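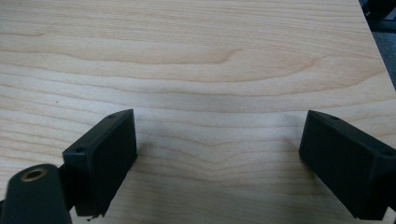
Surfaces and Small Storage: Styliani Tzanetos on the Break Room Table

Jul 19, 2022

214 shares | 3 comments

Styliani Tzanetos looks after the shared rooms at Hornolley, an office building with 27 tenants and one break room. She replaced the tables there in June and changed how the coffee is stored. We spoke to her about finishes, capsules and cleaning.

The old tables were dark and high gloss. Tzanetos had them taken out after a trial of lighter tops.

"Dark gloss shows dust, fingerprints and every cup ring," she said. "A pale top with a visible grain hides most of that between wipes. You want long, wavy grain lines and some variation in tone. If the surface is one flat color, a single coffee drip is the only thing people see."

She asked for a low sheen. The break room has overhead lighting, and the old tops threw it back at anyone sitting down to read. The new ones still pick up a highlight at some angles, and she considers that acceptable.

Cleaning is done with a damp cloth, along the grain, then a dry one. Scouring pads are kept out of the room. "A scratch across the grain stays visible," she said. "A scratch along it, you can lose."

The second change was the coffee. Capsules had been kept in their cardboard sleeves, stacked beside the machine. Sleeves were opened from both ends and left half full, and Pieter Oosthuizen, who does the ordering, had no quick way to see what was left. The building goes through 3000 capsules in a busy quarter.

Tzanetos moved them to open containers on the table.

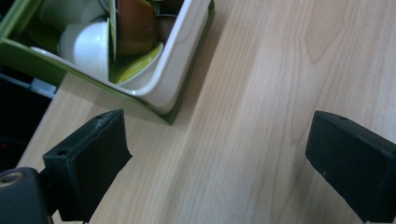 Coffee capsules in the green container with its white liner, on the break room table.

"The liner is the part I care about," she said. "It has a smooth wall and a rounded rim, so a cloth goes around it in one pass. Grounds collect in square corners. The divider keeps the capsules from sliding into one heap when the box is carried."

She does not ask anyone to arrange the capsules. They lie at whatever angle they land. Jarrah Ellery, from one of the upstairs tenants, had proposed upright racks with a slot for each capsule, and a rack was tested for two weeks.

"It looked good on the first morning," Tzanetos said. "By noon the slots were mixed, and filling it took longer than filling a box. With an open tray you tip them in and you are done."

Are the types sorted? "No. People go by color. They learn the one they like."

Stock is held in a cupboard outside the room. The containers are topped up in the morning and again after lunch, and Oosthuizen reorders when the cupboard is down to 80. Used capsules go in a separate lidded bin, emptied daily.

On placement, she keeps the container toward one end of the table and leaves the rest clear for cups and plates. Containers in the middle were tried first and got moved constantly.

Asked what she would change, Tzanetos named the container's outer shell. The green is easy to find from the door, but the sloped sides take up table space at the base. She has asked a supplier, Brarklow, for something with straight walls that will accept the same kind of liner. No sample has arrived.

The tables will be checked for wear after a year. The chairs are next on her list.

3 comments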